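The warranty that runs out before you do

May 20, 2020

I have been sold an extended warranty four times in my life and have claimed on one once. The claim was turned down. I mention this early so that you know I come to the subject with a grudge, and can allow for it.

What set me off again was a letter from Wisero, the firm that looks after the "protection plan" on my desktop computer. I had forgotten I owned a protection plan. I had been sold it at the till in a shop that has since closed, by a young man who plainly had to get through a certain number of them before he could go home. The letter told me my cover was about to lapse and that I could renew on special terms. It did not say what the cover had done for me so far. I can fill that in: it had sent me letters.

The case for these plans sounds sensible enough. Things break, repairs are dear, and most of us would like to pay a small known sum and avoid a large unknown one. I have no quarrel with that as an idea. I insure my house and would think anyone daft who didn't. But a fire could ruin me, and a dead computer could not. It would annoy me for a week. I am being asked to pay to avoid annoyance, and then, should the thing break, to spend that week on the telephone.

I read the Wisero terms from start to finish, which took most of an evening and 3,438 words (I pasted them into a word counter out of spite). Liquid is excluded. So is dust, if the dust is "excessive". So is wear, and I would like somebody to tell me what goes wrong with a fan that isn't wear. Any part "altered, added or disturbed by the customer" is out, and takes everything it is joined to out with it. Since every part of a computer is joined to every other part, you may draw your own line there.

That last clause is the one that bothers me. It isn't really about cost. It trains people to keep their hands off things they own. I know grown adults who can wire a plug, bleed a radiator and change a brake pad, and who will not take the side off a computer in case it upsets a company they have never spoken to. The side is usually held on with a couple of screws. Inside there is a lot of air and a few parts that mostly pull out and push back in. I don't say anyone can mend anything. A board with a fault in it is beyond me and probably beyond you. But a good share of the trouble in these machines is a loose lead or a tired drive, and you'll never find it through a shut door.

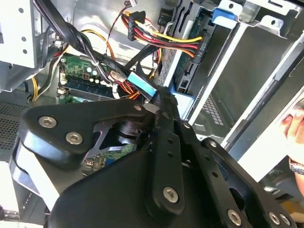

Ertuğrul Polat thinks I am being unfair, and wrote to me at some length to say so after I tried out a version of this argument on him. His point was that I am the wrong customer. People who enjoy poking about in a computer should certainly not buy a plan, he said, but his mother is 81 and does not want to learn what a drive is, and for her the sum buys a telephone number and somebody who has to pick it up. She has rung it eight times. Nothing was broken on any of those occasions, and she was pleased with the service every time.

I have thought about that more than I wanted to. He is right that a telephone number is worth something. I would only ask why it has to be dressed up as insurance. If a firm wants to sell patient help to people who would like it, let it say so on the tin and charge by the month, and let Mrs Polat's happy calls be the whole of the product. I suspect the reason they don't is that a help line looks like a luxury, and people weigh up a luxury. Fear of a big bill gets weighed up much less carefully, particularly at a till, with a queue behind you.

As to the money, my own figures are no use to anyone else but here they are. The computer cost £1,149. The plan, had I kept it going for the full term, would have come to not far short of a third of that. Over the same years I have spent £15 on it, for a fan. The plan would not have covered the fan, I am fairly sure, though Wisero declined to give a view on a "hypothetical claim".

The one time I did claim was for a washing machine, a Dornitz, under a plan run by somebody else. The man came in August, looked at it for less time than it took me to make him a cup of tea, and wrote "user loading" on his sheet. I asked what user loading was. He said it was putting clothes in. I appealed, sent photographs, was told the photographs were too large, sent smaller ones and was told they were not clear. I gave up at that point, as I think I was meant to. A repair shop two streets away put a new set of brushes in the motor, and it is still going.

Perhaps the trade has got better since then. I'm told there are plans now with plain terms and quick payouts, and if you have one and it has paid you, good. I would still want to know how many people bought it and how many were paid, and I have yet to see those two numbers printed side by side on anything handed to me in a shop. Until I do, the renewal letter can go where the last one went. I have put what it would have cost into a savings account, along with the cost of the one they offered me on the kettle.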